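December, bench 2, late afternoon

Budget sheet for next year finally open, and I'm keener on it than I expected to be! Notes so I don't lose the thread.

Second arm: Virmont quote is good until the end of the month. Lead time 6 weeks, which puts us into February if the order goes off now. Khosravi cheaper on the arm but charges separately for the mounting plate and the cable set — add both before comparing.

Fingers: we want spare pairs whatever happens. Drinport do them at 28 a pair, so four pairs comes to nearly 109 before postage. Put down 109. Flat ones again please, I really like them for round things.

Wrist camera: 90 for a second one, same model. Would love two views running by spring.

Kitchen props: hardly anything. More plates, another tray, real fruit from petty cash. 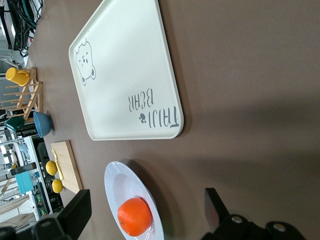 Wrist view, fruit and plate set-up, fingers open.

Still to price: cable trunking for behind the bench, a proper shelf for the controllers, a spare power supply. Windanthorpe have a trade list, ask for it. If the trunking is cheap enough I'd do both benches in one go — so much nicer to work at.

Draft sheet is in the shared folder, add to it.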